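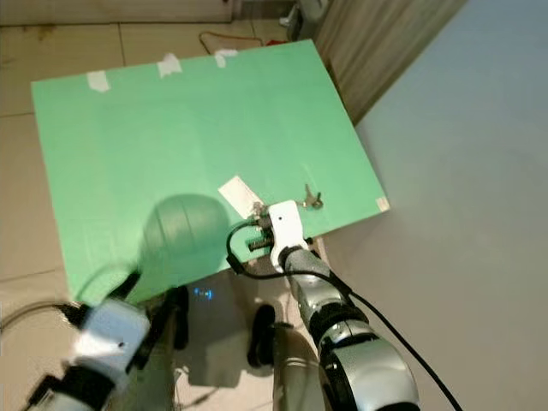
Right, week four, and as promised I'm going to talk about buying a robot instead of building one. I've had the Plemeck two-arm kit on loan from Khokhar for most of this term, so these notes are half lecture and half review. Bring them with you on 14th February, as Kamol Sitthichai is running the practical and he will expect you to have read them!

What you get. Two arms, a body to hang them on, a head, a gripper at each wrist, and more cable than you'd think possible. The price on our quote was £2818 for the year, with support thrown in (by email only, mind). The manual has 266 pages and I've read most of them so that you don't have to. Pages on start-up and on the stop button are the exception -- read those yourselves, twice.

What I like. It's quick to get going. Itsuki Minami and I had the arms answering to the controls in 29 minutes, and a fair bit of that was me looking for an extension lead. The training software, which Khokhar call Jendel, is plain and friendly, and it saves your work without being asked.

Now, the thing I really want you to think about is small, flat objects. Sales videos love a nice chunky block. A block is easy! A key or a bit of card lying on a flat board is much more of a test, as there's hardly any edge to get hold of, and shiny metal can look quite different to a camera when the light moves.
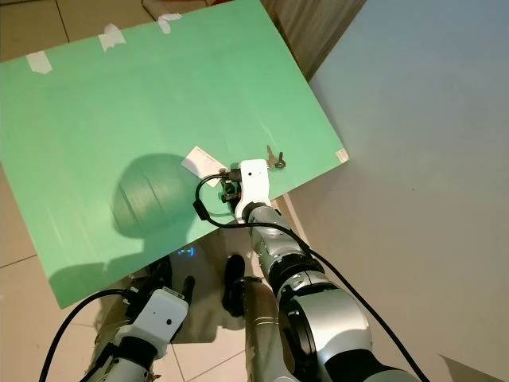

So when you're judging any kit, ask to try it on thin things and shiny things, and ask to do it under your own lights. Watch for shadows too. A robot with its head over the work can throw a big dark shape right across it, and you want to know whether the software minds. Tape your board down as well, or you'll end up testing the board.

What I don't like. The cables, mainly. They loop out from the wrists and I'd want them clipped closer to the arm before letting a first-year group loose. The spare parts list is thin too, and the Esville depot only sends orders out once a week in February.

For the practical, work in pairs and write me 2 pages: would you rent this kit, and what would you ask Khokhar before you signed? Prices in your answer, please -- I do check the sums.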